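3.2 Survey sites and the handling of returned packaging

The survey was carried out at four sites belonging to the Plidivico co-operative, which supplies fruit and vegetables to school kitchens and small shops. Prutudton and Brirnley are collection depots with covered yards. The Toledo site is a packing house. The fourth is a rented store, used only in July and left out of the main analysis for that reason. At each site we recorded how many reusable crates went out, how many came back, and in what state they were received. The full record covers 1,383 crate journeys over 18 weeks.

Earlier work on reusable packaging has tended to treat loss as a single figure. We found this unhelpful. A crate that is kept by a shop for storage, a crate that is broken in the van and a crate that is sent to the wrong depot all leave the same gap in the stock, but they call for different remedies. We therefore asked depot staff to place each missing crate in one of five groups, the last of which was "not known". Gidey and Tavares checked the groupings separately and met each Monday to settle any differences between them. Where they could not agree, the crate was moved to the last group.

Deposits were charged at two of the sites. At Brirnley the deposit was shown on the delivery note and refunded at the next visit. At Prutudton it was added to the monthly bill, and several shopkeepers told us they had not known they were paying it. We return to this point in Section 4.1, as it bears on how the lower return rate at Prutudton should be read.
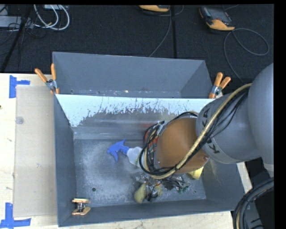

Figure 3. Grey open-topped bins on a table, with a robot arm reaching over one of them.

The condition of returned crates was judged by eye on a four-point scale, running from "as new" to "unfit for use". Staff were given a printed card with written guidance for each point. Of the 88 crates assessed twice by different people, most received the same mark on both occasions, and no pair of marks differed by more than one point. We regard this as adequate for the present purpose, although a finer scale would be needed to follow wear in a single crate over time.

Washing proved harder to record. The Toledo packing house washes every crate on return, while the depots wash only those that staff consider dirty. The number washed therefore reflects local habit as much as need -- a difficulty we did not foresee when the forms were drawn up. Water use was metered at Toledo alone, and no attempt has been made to apply the Toledo readings to the other sites.

Finally, 800 crates were marked with a painted stripe at the start of the survey so that their return could be followed without relying on the delivery notes. The stripe was placed on the short side, below the handle. Some stripes wore away before the survey closed, mainly on crates which had been stacked wet. These crates were counted as returned if any paint could still be found on them, and the effect of this rule on the results is set out in the appendix.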